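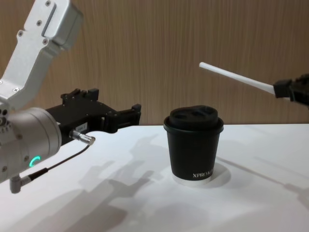

Black paper cup with its lid on, white table.

Re-bedding a leaky deck hatch

I put this off for two seasons with a towel under the drip, so no judgement from me if you've done the same. It's a Tuesday-after-work sort of job if the hatch is small, and a whole weekend if the last owner used the permanent stuff (mine did, thanks mate).

First, work out where the water's getting in. Tape plastic over the lens and the gasket but leave the outer flange bare, then run the hose over it. If it still drips, it's the bedding. If it stops, you only need a new gasket and you can close this page and go sailing!

Right, still here? Back out the screws and keep them in order. Don't lever the hatch up with a big screwdriver, you'll bend the flange. I used a long thin scraper and a heat gun on low, working out from one corner and going round and round until it let go. Mine is a Plendeo 635 and it took most of an evening.

Now have a good look at the core around the cut-out. Mine was brown and mushy on the forward edge, so I dug it out with a bent nail in the drill, let it dry for 7 days with a tarp over the hole, then filled it with thickened epoxy. Do the screw holes too. Drill them oversize, fill them, redrill.

Scrape off every bit of old goo from both sides and wipe with acetone. Mask the deck just outside the flange and mask the frame as well. I used Pfister butyl tape, grey, rolled into a little cone around each screw hole and one continuous strip around the flange.

Drop the hatch in and do the screws up a turn at a time, going corner to corner. Stop when the butyl starts to ooze. Next day, another half turn, and again the day after. It keeps creeping out for ages, especially in the cold (I did mine in November, up on the hard in Nova Scotia, and had to warm the tape inside my jacket).

Trim the ooze with a plastic knife and get the hose out again. The tape cost me $47 and I've got half a roll left, so the stanchion bases are next.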